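首页 项目动态 进展报告 联系我们

Sunorano公寓清理与移交项目:阶段进展报告
2026年6月20日 撰稿:Yurani Inga
呈:Wustmont基金,Margit Kvam女士

Margit您好:

上次报告里我写“卫浴用品预计一个下午可以理完”,这句话请您当作文学作品来读。自一月开工以来,计划内的7套公寓已完成5套,剩下两套里,一套在等换锁,另一套就是下面要说的Tatlow单元。

先说钱。本期支出839元,主要是收纳盆、纸箱、标签纸和垃圾清运。其中清运费比预算高,原因是Sánchez楼的电梯停了四天,搬运的师傅按楼层加价,砍价未果。票据已随附件寄出,有一张被茶水泡过,金额还认得出来。

再说进度。大件家具的去留基本定了,住户签字的清单也收齐了。厨房比预想的顺利,过期调料占了大头,有一瓶酱油的年纪足以上小学。书和衣物由社区接收点分两批拉走,第二批约的是下周,对方已经改过一次时间,我们对此保持礼貌的怀疑。全部登记在册的小件里,大约70件至今没人认领,保管期满后按协议转赠或丢弃。

真正拖后腿的是洗漱用品。这类东西单价低、数量多,每一件都有人说“先留着”。我们试过按房间分,结果客厅里也翻得出牙膏;后来改成按用途分,才算有了点秩序。

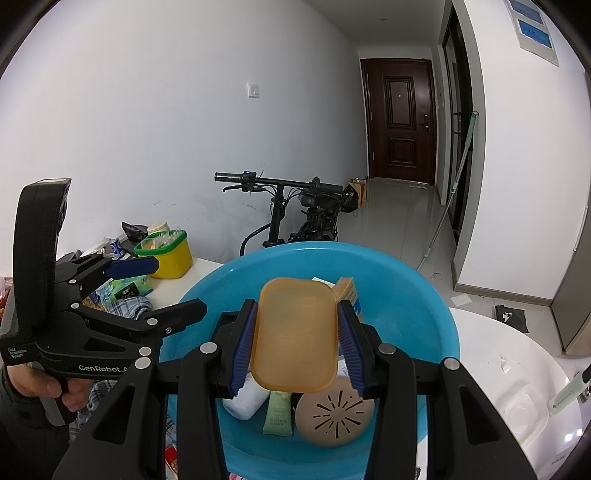
Tatlow单元的洗漱小件现在统一先进盆,再逐件决定去处。原则很简单:能洗净再用的留下,拆过封的膏霜不转赠,包装盒压平回收。橙色半透明的皂盒属于第一类,盆里那只带镂空的棕黄色圆皂盒盖也暂且留着,至于浅绿色软管和横躺着的白瓶,要看了标签才能定。旁边白桌上还有一只镶亮绿边的黄色容器和一只带盖的白罐,也排在后面等着表态。墙边的折叠自行车不归洗漱组管,放在大件清单里另议。

下一阶段打算做三件事:清完Tatlow单元,催换锁,把无人认领物品的公告再贴一轮。如果基金同意,我们想把清运费的余量提高一点,具体数字见附表第二页。移交验收的日期请您来定,只求避开接收点再次改时间的那天。

Yurani Inga

最后更新:本期附表已补充清运明细

返回列表 上一篇 下一篇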